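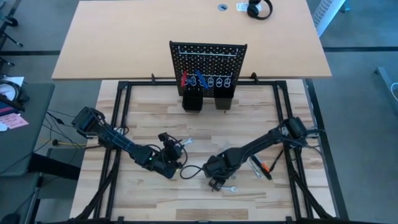 作業ノート 2020年9月1日(火) 双腕ピック課題、工具の片付け

担当:Nhàn Lương(制御)、Suryani Hartono(記録・治具)

1. 目的
秋の学内競技に向けた工具片付け課題の通し練習。作業台上のレンチ類を左右のアームで把持し、有孔ボード手前の黒いビン2個に入れる。赤柄と青柄の工具はボードに掛けたままとし、今回は対象外。

2. 条件
制御ソフトは Tulix(2月の版から変更なし)。動作計画は左右独立、干渉判定は手首リンクのみ有効。初期配置は毎回手で崩す。レンチの向きは揃えない。制限時間は1試行61秒、超過は失敗扱い。

3. 結果
試行42回、成功16回。失敗の内訳は取らなかった。次回から記録用紙に欄を作る(Suryani)。
目立ったのは次の点。
・銀のレンチが天板に寝ていると、グリッパ先端が柄の下に入らない。開口側からつかむと持ち上がるが、途中で回転する。
・橙色の部分がある黒い工具は、長いレンチと平行に並んだときに2本まとめてつかむ。認識側で1個の物体になっている。しきい値の問題か、学習データの問題かは未確認。
・小さい金属片は今日の爪では無理。対象から外すか、Nhàn と相談。

4. ケーブルの件
右アーム先端のケーブルのたるみが大きく、中央で両腕が寄ると左アームに触れそうになる。干渉判定にケーブルは入っていない。通し練習の間に3回、手動で停止した。
対策案:
a. 手首の手前で結束し、ループを小さくする。可動域の端で張らないか要確認。
b. 中央に両腕同時進入禁止の領域を設ける。時間は延びる。
まず a を試す。だめなら b。結束バンドは Söderlund の細いほうを使う。太いほうは手首の溝に入らない。

5. ビン
左のビンは赤柄・青柄の工具の下にある。上から差し込む軌道だと、工具の柄に手首が近い。進入角を寝かせるか、左も手前から入れる軌道に統一する。Nhàn は後者の意見。ビンの位置は競技規則で固定のため動かさない。

6. 次回まで
・Nhàn:手首ケーブルの結束、可動域端の確認。左ビンの進入軌道を書き直し。
・Suryani:失敗分類の欄を追加。平行に並べた工具の画像を追加で撮る。角度は5度刻み。
・爪の交換候補として Bamham の薄型を見積依頼中。返事待ち。Vonow の爪は取付穴が合わず見送り。

追記(Suryani):再始動時、左アームの原点復帰を先に行うこと。右を先に動かすとループが引っかかる位置を通る。手順書の順番が逆になっているので直しておく。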